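Up since five and the coffee is gone already so this will be short. Or not short. We'll see.

The obituary is due to the paper by noon and I have been told it is mine to write. I'm the one who "does the blog." So apparently that qualifies me.

Things I know now that I did not know in September:

The paper charges by the line. Not by the word, by the line, and the column is skinny, so a long word at the end bumps down and there goes another line. My first draft came to $403. Without a picture. The picture is another $60. I sat at the kitchen counter chopping out adjectives about my own aunt to save money, and felt like a worm the whole time. "Devoted" got cut. Then I put it back. Then I cut "beloved" instead, she'd have rolled her eyes at beloved anyway.

It's down to $317 and I'm leaving it there. If it runs over it runs over.

The funeral home (Fedwood, out past the feed store, the one with the green awning) has its own page where you can put up as much as you want for free. Nobody mentioned this until I'd already done the chopping. So there will be two versions. Short one in the paper, long one on the Fedwood page, and people my aunt's age will only ever see the short one and clip it out and put it in a Bible. Which is fine. That's really who the paper one is for.

What goes in, what stays out. This has been the fight all week.

She was married twice. The first one lasted 11 months and happened in Bredari and half the family has never heard of it. Do you put it in? I said yes, it's a fact of her life and she told stories about it to anybody who'd pour her a second glass. My cousins said no. We went back and forth by text until after midnight. For now it says "she lived for a time in Bredari as a young woman," which covers it, sort of, and anyone who knows will know.

Also the survived-by list. I thought that would be the easy part. You'd think you could just list people! But there's an order to it, and who gets a spouse in parentheses, and whether the step-grandkids are step-grandkids or just grandkids. She never once said step. So they're grandkids. I didn't ask anyone about that one, I just typed it.

And the dog. The dog is in. Last name on the list.
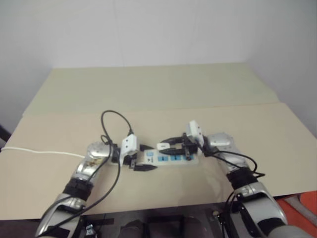

My cousin in Coman read the draft over the phone last night and told me it sounded like a job application, all schools and years and where she worked, and could I please put in something about the singing.

Fair. So I've redone the middle. She sang in the car, she sang over the dishwater, she sang hymns with the wrong words on purpose in the second pew and got looks for it. She had a real voice too, low, lower than most of the men. I had a whole paragraph on the cannery office and the bookkeeping certificate and not one word about that, and I've been hearing it in my head for two weeks straight. I don't know why the dates come out first when you sit down to write one of these. Maybe they just feel safer to type.

So the bookkeeping certificate is out. The cannery got half a sentence.

Still not sure how to say how she died. The form has a little box for it and the box is optional. Some people say "after a long illness," some say "peacefully," and it wasn't long and I wasn't in the room so I can't swear to peacefully. I put "at home." That's true and it's what she wanted. Moving on.

The guestbook — okay so I did not expect to care about the guestbook. It's on the Fedwood page under the service times and people can leave a note or light one of those little candle pictures. I thought it was kind of tacky when I first saw it. Now I've refreshed it I don't know how many times since it went up. There's a woman who carpooled with her in the seventies. There's someone who only knew her from the pharmacy line and said she always let people with babies go ahead. A man in Mostuvine wrote four paragraphs about a church supper and a pan of scalloped potatoes that got dropped on the steps and served anyway, and I have read it out loud to three different people and cried at the potatoes every time.

So if you're one of those who reads those pages and thinks oh I didn't know her well enough to write anything, write it. Two lines. Spell the name wrong, it doesnt matter. I'm going to print the whole thing out and put it in a binder for my mom. She doesn't do computers but she'll sit down with a binder.

Where things stand this morning:

- service is set, the old church, not the new building
- food is handled, too much ham already
- we need one more person who can drive the folks up from Mostuvine, text me if thats you
- flowers are ordered, no carnations, she hated them
- no word on the organist. If it's the one I think it is, bring patience

I've got the phone wedged on my shoulder on hold with the classifieds desk while I type this. They want to know if I want a border around it. A border is extra. A little flag or a cross or praying hands is extra too. I said no to the hands. I said I'd call back on the border.

She'd want the border, wouldn't she. She put a border on her grocery lists.

Ok. Calling them back. It's 11:40 and I still have to pick the picture — it's between the one in the blue hat and the one where she's laughing at somebody off to the side, and I think I know which.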